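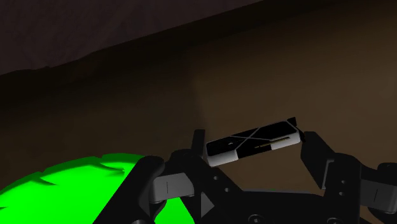

Price it low, answer fast, and stop telling strangers the life story of your toaster, a reader wrote under my last post. Fair! I did tell a man the life story of my toaster. But he asked whether it had ever burned anything, and I felt he deserved the whole truth.

January 12, 2019

So this is the follow-up post on selling off my old stuff, which several of you have been poking me for since before the holidays. If you missed the first one, I decided last May that I was going to clear out the spare room, the hall closet and the cabinet over the fridge, and sell everything that still worked on Kinero instead of driving it all to the dump. I had no plan. I had a roll of masking tape and a marker, and I figured that was plenty.

The tally so far is 1032 dollars. I know! I had to add it up again because I thought I'd entered the couch twice (I had not, the couch was just a really good day). I've been keeping it in a separate account so I don't fritter it away on takeout, although the takeout on couch night did come out of it and I regret nothing.

The thing that sold first was the bread machine, a big cream Hostard from when I was going to be a person who baked. I listed it at lunch and by dinner a woman was on my porch holding cash and asking me if the paddle was the original paddle. I had no idea there was a market in paddles. There is. She told me the paddles go missing because they get baked into the loaf and given away to neighbors, and I have thought about that a lot since, somebody biting down on one of those at a potluck.

What wouldn't sell, for the longest time, was anything I loved. My bike sat up there for months. It's a Drirkar, the old kind with the high handlebars, and I wrote what I thought was a beautiful ad about riding it down to the lake every summer and the time the chain came off outside the bank. Not a nibble. Then I took all of that out and put the frame size, the wheel size, and the words "rear brake needs a new cable," and it was gone that same week. I was a little hurt. I still think the bank story is good.

That brings me to what I wish I'd done from the start, for those of you who wrote in wanting actual advice and not more about the toaster.

Put the flaw in the first line. I used to tuck it down at the bottom like a bad grade, and people would drive all the way over, spot the chip or the scratch, and do that slow inhale through their teeth. Then the haggling would start and I'm hopeless at haggling, I start agreeing with them. Now the ad says "chipped lid" before it says "casserole dish," and the people who turn up are the people who don't mind a chipped lid. They're so much more relaxed! One of them stayed for coffee.

Measure things. Measure things you don't think anyone would ever need measured. I got asked for the depth of a picture frame. I got asked how tall a lamp was without the shade, then with the shade, then how tall the shade was, and I'm not great at arithmetic but I feel we could have stopped after two. I keep the tape measure in the fruit bowl now.

Electronics scare me, and I went into them with the most dread. I had a whole box of computer bits left from the desktop I used to have, and to me it all looked like the same flat green and black nonsense. What helped was typing whatever was printed on the sticker straight into the search bar on Kinero and seeing what other people were asking for the same part. Sold ones only, mind you. Anybody can ask for the moon. There was one piece I'd been ready to toss in with the dead batteries and somebody paid me more for it than I got for the dining chairs. He was so happy! He carried it to the car in both arms like a casserole.

If you're selling anything that used to have your files on it, wipe it first and then wipe it again. I know you know that. I knew it too, and I still nearly handed over a drive with my tax returns and a folder of photos of a haircut I was considering.

Now, meeting people. My rule at the beginning was porch only, and then I got nervous about that and switched to the parking lot at the Contreras Street library, by the book return. I really like it there. It's bright, there's always someone going in or out, and if the buyer doesn't show I can go and get a novel. I've read more in the past few months than in the couple of years before, entirely thanks to people who type "on my way" while lying in the bathtub or wherever it is they are. I give them half a chapter and then I go home.

No-shows used to make me furious. I'd stew all evening. I'd compose replies. Now I write "No problem, it's back up for sale" and move along to the next person, and it's amazing how often the first one pops up again an hour later, wildly apologetic, wanting to know if it's gone yet. Sometimes it has. I'm only human and I do enjoy that part.

The couch, since everybody asks. It was a 500 dollar sale, nearly half of the whole total, and it almost didn't happen because I'd convinced myself nobody would want a couch that a stranger had napped on. My sister (who is braver than me about money) made me list it at the price I'd be pleased with instead of the price I'd be embarrassed by. Two young guys came for it with a van and no straps. We ended up using my clothesline. I stood in the street for a while after they turned the corner, sort of listening for a thud, and then I went back in and looked at the big clean rectangle on the carpet where it used to be. It's a different color, that rectangle. I've since bought a rug.

Which, yes. I have bought things. I can hear you. You can't spend that much time on Kinero with your payment details saved and come away pure. So far it's the rug, a step stool, and a set of soup bowls with a blue rim that I'd been looking for ever since I broke my last one in the old apartment. They came wrapped in pages from a gardening magazine and I read all the pages. I'm counting the bowls as essential. The stool, well, I can reach the cabinet over the fridge now, which is how I found the fondue set.

Does anyone want a fondue set? It has 6 forks and no pot stand. I've had it up for weeks with "no stand" in the very first line, just like I told you to, and all I've had is one message from someone asking if I'd sell the forks separately and another from someone asking if I'd sell it without the forks. I tried to put those two in touch with each other, and then they both went quiet. I like to think they're married by now.

A few of you wanted to know how I decide what to keep, and I'm afraid I don't have a system. I tried the thing where you put it all in a box and tape it shut and whatever you don't miss can go. I missed the scissors right away, because I'd packed the scissors, and I had to open the box with a butter knife. After that I just went by whether I'd be glad to dust it. My grandmother's clock stays, and it doesn't even run. The exercise bands are leaving as soon as I can find the other handle.

I will say the spare room looks wonderful. There's a floor in there! I'd forgotten what was under all that, and it's kind of nice, it's got a sort of honey color once you get a mop across it. I've put a table by the window and I sit there in the mornings with my tea to answer messages, including one long argument about whether a waffle iron counts as "lightly used" if you've only ever made one waffle but left it in there. I said yes. She said no. We settled on 3 dollars off and she brought her own bag.

Next up is the garage, and I'm a lot less cheerful about the garage. It's mostly paint cans and garden stuff, and there's a tarp at the back with something under it that I'm fairly sure came with the house. If any of you have sold half-used paint, or know whether people will take it for free if you leave it at the curb, please tell me in the comments. I'm also taking offers on the forks.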